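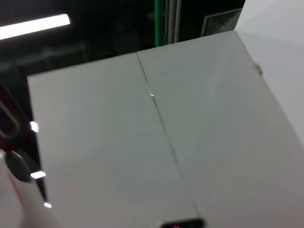 Ticket: Accession monitor - chapter status page showing old figures
Raised by: Estela Herrera, Brelidero news desk
Assigned to: Hyun-seo Ban
Status: Resolved

Monday, 09:10 - EH
The enlargement page still lists 13 open negotiating chapters for one candidate country after Friday's update. The country's own page has the right number. Same fault in Firefox and Chrome, logged in or out.

09:35 - HB
Confirmed. The summary table reads from the Litik feed, the country pages read from our own database. Feed last came through on Friday at 16:00. Have asked Aldana Yáñez whether anything was changed on her side.

10:20 - AY
We renamed the column "provisionally closed" to "closed (prov.)" to match the Council wording. Didn't know the import used the name.

10:50 - HB
Import was rejecting every row with the new heading, 92 in all, and keeping the old ones. Added the new name to the mapping and ran it again. 5 rows still failed, all with a blank date for the last intergovernmental conference.

11:40 - EH
Filled in four. The fifth has had no conference yet, so the date should stay blank.

12:05 - HB
Blank dates now allowed. Full import went through. Cache is 900 seconds, so give it a quarter of an hour.

12:30 - EH
Table is right now. Embedded version on the Wamel site also fine. Please close.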